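Skip to content
Home Courses Handouts Timetable Contact
Search this site Search Enter keywords Go

Housekeeping Operations I
Handout 4: Small washrooms — mirror, basin and wall surfaces
Instructor: Amnuay Srithong
Revised 9/17/18

4.1 Scope

The unit covers dry and damp cloth work in a single-basin washroom of the type found in guest houses, small offices and staff areas. Floor work and toilet cleaning are in Handout 5. Read the section on cloth folding before the practical; it will not be repeated at the basin.

Terms used below:
Basin — the sink bowl and its rim.
Splash zone — the wall surface directly behind and beside the basin, plus the lower part of the mirror.
Face — one clean working side of a folded cloth.
Finish pass — the last dry pass over glass, after all moisture has been taken up.

4.2 Cloth selection

Two cloths are issued per washroom: one for damp work, one for drying and finishing. They must differ in color or pattern so that they can be told apart at a glance. The course store holds plain Wannasri cloths for damp work and checked cotton towels for drying. Any absorbent cotton towel will do for the second job, provided it has been laundered several times. New towels carry a finish from the mill and leave lint on glass.

Fabric softener is not to be used on any cloth in this unit. It coats the fibers, reduces uptake and smears.

Check each cloth for loose threads before starting. A fringed edge is acceptable on a drying towel if the fringe is kept out of the working face. Grit caught in a hem will scratch chrome and, over time, the glass.

4.3 Folding

Fold the towel in half, then in half again. A towel folded twice gives four layers and, if it is opened and refolded in sequence, eight clean faces. Work through the faces in order and do not go back to a used one. The fold also keeps the pressure of the fingers off a single layer, where it would show on the glass as a line of streaks.

Hold the folded towel by its upper corners before bringing it to the surface. Any slack can then be seen and taken up. A dark checked towel held over a white basin shows its folds clearly, and the stripes serve as a guide for squaring the edges. 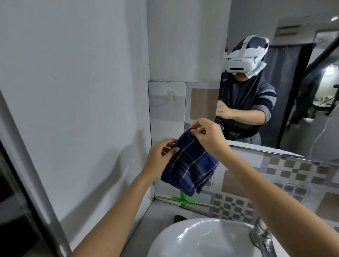 Why fold the towel when a bunched one covers the glass just as well?
A bunched towel touches the glass only at its high points, so moisture is left between them and dries as spots. Folding gives even contact and a known number of clean faces.

4.4 Order of work

The general rule is high to low and dry to wet. In a washroom with tiled walls the sequence is:

1. Clear the basin surround. Move loose items to a tray. Fixed holders and adhesive hooks stay in place and are wiped around.
2. Dust the top edge of the mirror and any ledge above it. This is done dry. Dust that meets a damp cloth turns to paste and runs down the glass.
3. Damp-wipe the tiles in the splash zone with diluted Dondusa neutral cleaner. Follow the grout lines vertically, then go across the tile faces. Mosaic bands have more joints for their area and need a second pass.
4. Damp-wipe the mirror. Apply the solution to the cloth and never directly to the glass. Liquid that runs behind the lower edge attacks the backing and produces black spots which cannot be removed.
5. Dry the mirror with the folded towel. Start at the top edge, one hand high on the towel to steady it and the other on the middle folds. Keep loose corners below the hand or tucked in. Overlap each stroke by a third.

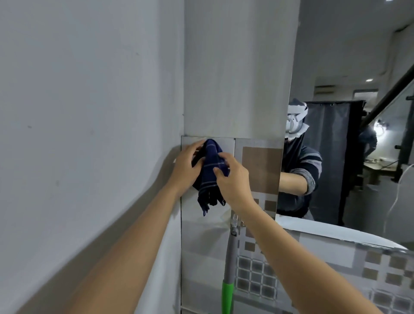

6. Clean the basin, rim first, then bowl, then drain. Use the damp cloth only.
7. Clean the faucet last and dry it at once. Chrome left to air-dry will show mineral deposits in hard-water areas.
8. Return the loose items, wiping the base of each.

4.5 Dilution

Dondusa neutral, routine work: 4 ml in 500 ml of water.
Dondusa neutral, soap film: 4 ml in 500 ml, left on for one minute, then repeated. Do not increase the concentration. Excess product is the usual cause of a cloudy mirror.
Flanetti descaler: basin and faucet only, 1000 ml batch, mixed by the instructor. Keep off grout and natural stone.

Label every bottle with contents and date. Unlabeled bottles are emptied at the end of the session.

4.6 Common faults

Horizontal streaks at hand height: too much finger pressure, or too few layers in the fold.
Haze over the whole mirror: solution too strong, or softener in the towel.
Lint along the top edge: new towel, or fringe dragged across the glass.
Drips on the wall beside the mirror: cloth overloaded. Painted plaster marks more easily than tile, and should be blotted — do not rub.
Spots reappearing near the lower edge: damaged backing. Report it; further cleaning has no effect.

Inspect the mirror from an angle as well as from the front. Streaks that are invisible head-on show up when viewed from the side wall.

4.7 After use

Drying towels and damp cloths are bagged separately and washed hot. Wall-hung mops are rehung with the head clear of the floor. Allow towels to dry fully before stacking.

Reading: Mokance course reader, p. 136, and the table on the facing page. The practical assessment is in November. Bring your own drying towel, laundered, no softener.

This site uses cookies to remember your settings. Accept Decline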